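Search the notebook
Type and press enter

Wednesday, February
Danilo Sison

Sky-watch log, Warnine hill

What a night! Benedita and I had the all-sky camera running by 8 and the log filled up faster than I could write. 54 triggers by midnight, and I've matched all but two of them to aircraft or satellites.

The two left over are lovely. Both are slow, both low in the west, neither on the Cloketo flight feed. Afonso thinks lanterns — fair enough, the drift fits the wind — but the second one brightened twice and I'd love a proper light curve before we file it under anything.

Old papers

Ermelinda's records request came back as well: one thin folder, half blacked out, but page two has a sketch map with our hill on it! The link to the rest gives a 403. Maxine is writing to the archive again.

To do
1. Pull raw frames for both unknowns, check the clock offset.
2. Ask the Garcia farm whether they saw anything.

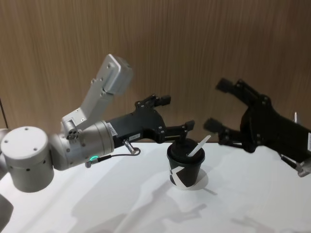 3. Swap the dew heater before the next clear night.
4. Send Undumus the star plates, the good ones only.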